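**Can a machine do my dishes yet? (project report, second draft)**

So my question for this term was pretty simple: if I wanted a robot to put away the dishes in a normal kitchen, could I have one? I picked dishes because I hate doing them, and also because Diane Chan (my project partner) said folding laundry had been done to death.

We started by reading whatever we could find, then moved on to trying the chore ourselves with a hand-held gripper. You squeeze a trigger and the fingertips close, so the person does the arm part and all the thinking. I figured that would make it easy. Ha! We did 89 tries over 4 evenings and I got worse at it before I got better. 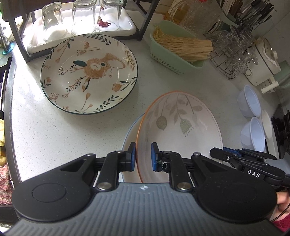
*Fig. 1. Pinching a bowl by its rim, with a rabbit plate flat on the counter.*

Bowls were the thing I kept writing about in my notes. With your own hand you just scoop one up without looking, but with two fingertips you have to pick a spot on the rim and come in at the right angle, and then whatever is leaning behind it gets in the way. Plates lying flat were worse (I mean really worse, Diane gave up on one and went to get a snack). There's hardly anything to grab until you've slid the plate over to an edge.

Then there's the clutter. A real counter has food on it, glasses, cables, chopsticks. Dale Dhillon read our first draft and asked why we didn't clear everything off first, and I get it, but my kitchen never looks like that!

My answer for now is "sort of." I think a machine could do one kind of bowl in one kitchen if somebody set it up carefully. Putting away a whole mixed load in a stranger's kitchen, I don't buy it yet. We only tested with people doing the steering, so that's my opinion and our numbers can't prove it.

Still to do before March: redo the glasses section, and let Diane fix my table of grip angles.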